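Minutes of the office room meeting, 24/04/2025

Present: Zinhle Joubert (chair, notes), two people from Grorasska, one from Memon.

1. Desk number 4
The white desk stays along the left wall. Grorasska asked to turn it, but then the drawer cabinet below has no space to open. It was agreed to leave it.

2. Drinks
Bottles of tea may stand on the desk, if the cap is closed. The budget for drinks until November is 897, and Zinhle will order 48 bottles from Skallell.

3. Drawer
The top drawer will be kept for drinks only. Papers go to the shelves. Memon will write the label.

4. Fan and trash bin
The bin remains near the back wall. The floor fan was discussed for 5 minutes without decision.

Pictures:
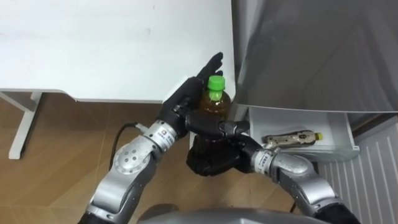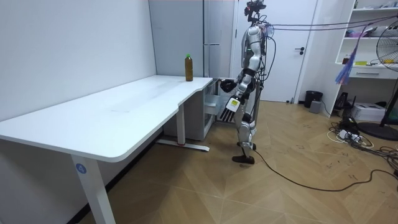
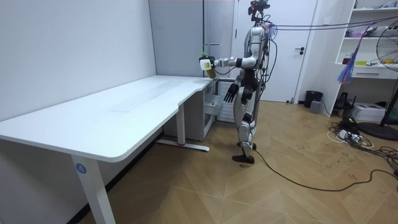

The white desk. The open drawer of item 3 is in the second and third pictures.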